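Ticket: Plamley cell 2 – memory insert faults, arm stops mid-cycle
Queue: Trerkstead automation support
Status: open, watching
Priority: was high, now medium

Reported
Night shift says arm halts on DIMM insert with "force limit, Z". Started early January, once or twice a shift, now nearly every board. Operators clear it and re-run, sometimes it goes, sometimes not. Cell 1 same program, no faults.

07:40
Pulled the log. 77 force stops since last PM. Nearly all on the upper bank, lower bank almost clean. So not the gripper force setting, that would hit both. Left the limit where it was. Please do not raise it, someone asked again in chat.

08:15
Checked the easy stuff. Air ok. Fingers tight. Finger pads worn a bit but inside the gauge. Wrist cable not dragging. Ran the Parry zero routine on the force sensor, drift was small, re-zeroed anyway. Ran one board, faulted on the second slot of the upper bank.

09:05
Jogged in over the board by hand, slow, with wrist camera live. Upper bank is empty, four slots, processor is in the socket. Using the DIMM0_CPU print under the lowest slot as the reference, same mark the vision job uses. Grabbed a still for whoever picks this up.
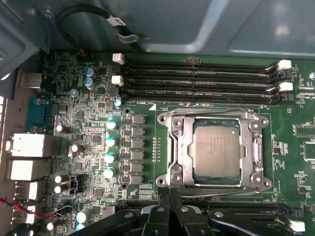
09:30 – Vision job
Opened the Jonel vision job. Search window for the DIMM0_CPU mark was big enough to take in the near edge of the slot. Match score ok on paper but the found point jumps between runs with the arm parked. Cell 1 has a tighter window. Somebody probly opened this one up to get past no-match alarms.
Shrunk window to cell 1 size, retaught the mark, saved as new rev. Old rev kept, don't delete it yet.

10:10 – Fixture
Case was also not sitting square on the nest. Rear locator pin loose, turns by hand. Chassis can shift a little when the arm pushes. Lower bank is closer to the clamp so I think thats why it got away with it. Not proven.
Tightened pin, thread compound, witness mark in paint. Ordered 2 spare pins, none in the crib.

10:50 – Test
Dry run first, no memory in the fingers, stopped above each slot and looked. Good on all four. Then 3 boards at half speed, no faults. Back to full speed, handed over to day shift.

Still to do
- check witness mark at shift change – if paint is cracked stop the cell and call us
- swap finger pads at next PM, part is on the shelf
- lock the vision job so it needs the tech login
- compare cell 1 locator pin, probably same age
- cable label inside the case, make sure loading keeps that black cable up out of the arms way

14:20
Day shift says one stop since restart, lower bank this time. Log shows a gripper open timeout, not force. Different problem maybe. Leaving this ticket open, will split it off if it comes back tonight.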